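Toy library in Casham opens again in March

After the winter break, the toy library on Stesine Street opens again, and families can borrow up to 4 toys for one month. The collection now has more than 500 toys, and a yearly membership is still without cost for families from Casham and Sedero.

Many parents ask us which toys children use longest. From my experience it is the kitchen play. A child who cooks for the family learns new words, waits for his turn and remembers what each person ordered — my own daughter served me soup all winter.
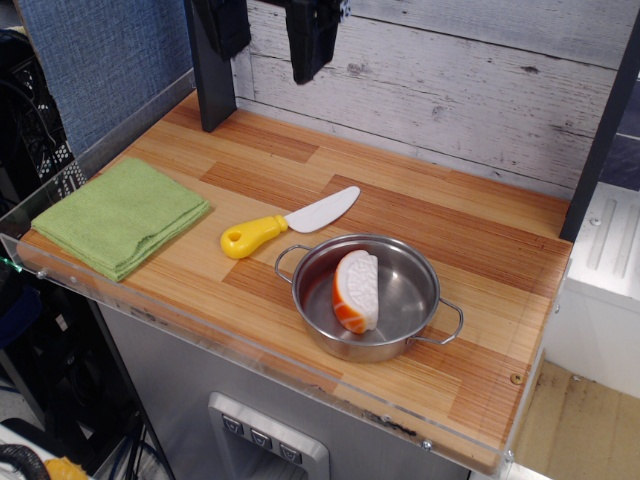 Play kitchen pieces with a small steel pot.

Please check before you return a set that all small parts are in the bag. Last year 40 pieces went missing, and it is difficult to buy them one by one. If you find something later under the sofa, you can leave it in the box at the Prokopenko bakery.

Ehsan Hashmi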